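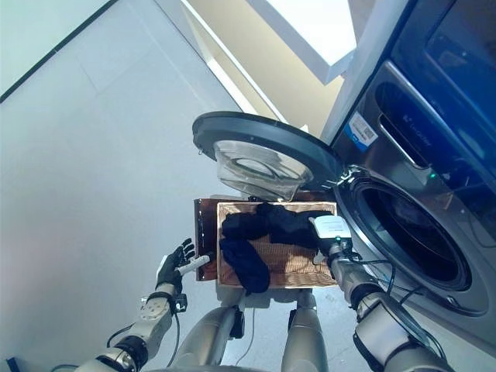
One of the front loaders, door open.

Progress report - Shehu Street Laundry and Linen Lending
To: Nataša Vidmar, Paltier Fund
From: Ermira Ionescu
Period: November to February

Nataša, sorry this is short on polish. Numbers first, then the rest.

Grant received: $3,000, first half. Spent so far: $1,795. The remainder is committed to the second order of sheets and the plumber's final bill, which hasn't come in yet. I've chased him twice.

Households signed up: 45. That's up from where we were at the last report but still under what we told you we'd reach by spring. More on that below.

What we've done

Linen lending is running. A family gets a bag with two sets of sheets, pillowcases and towels, keeps it for up to a month, brings it back dirty, takes a clean one. Most people who use it are in temporary housing on the Imelis side, plus a few referred from the clinic. The bags come back. I was worried about that and you were too I think. A handful late, two never returned, both from families who moved out of the area on short notice. We wrote those off.

Evening wash hours started in December, 6 pm to 9 pm. Busy from the first week. Morning hours are slow and I'd like to drop one of them and add an evening instead, see the request at the end.

Drop-in table with the housing advice people is going well. They sit in the front room while folks wait on a load. Fifty minutes is a long time to sit with nothing to do and people ask questions they would never make an appointment for. Mostly deposits, mold, letters they can't make sense of. We're not keeping names, only a tally by topic. Tally sheet to follow when I find the January one.

What's behind

Sign-ups. We planned on the school sending flyers home in the fall and that slipped to after the holidays. They went out late January and the phone picked up right away, so I expect the next report to look better. We also had the wrong phone number on the first batch, my fault, reprinted.

Towels. The supplier (Moko) sent bath sheets instead of bath towels, too big, take forever to dry and they fill a bag by themselves. Exchange agreed, they're paying the freight. Held up the second round of bags by close to three weeks.

Drain. The floor drain in the back backed up in December. We closed for 5 days. Plumber says it was old lint and a collapsed section of pipe, now replaced. Landlord is covering the pipe, we're covering the call-outs. Not in the original budget - I moved money over from printing, which you okayed by email.

Water bill is higher than forecast, about a fifth. Evening hours are the reason. Still manageable but it will need its own line in year two.

Staffing

Still me plus two part-timers. One is leaving at the end of the month for a full time job, good for her. Ad is up. I'd rather pay a bit more per hour and get someone who can cover evenings on thier own, and I've costed it that way in the attached sheet.

Requests

1. OK to swap one morning session for an evening.
2. OK to carry unspent printing money into supplies. Detergent mainly, we're going through it fast.
3. Second payment by the end of next month if possible. The sheet order needs a deposit.

Next period

Second batch of bags out. Spanish and Albanian versions of the sign-up form, the Albanian one is drafted and I'm checking it myself. Short survey with families who have borrowed three times or more, six questions, on paper. Meeting with the clinic about taking refferals directly and skipping the form.

Receipts are in the shared folder, all except the plumber. Call me if anything doesn't add up, afternoons are best.

Ermira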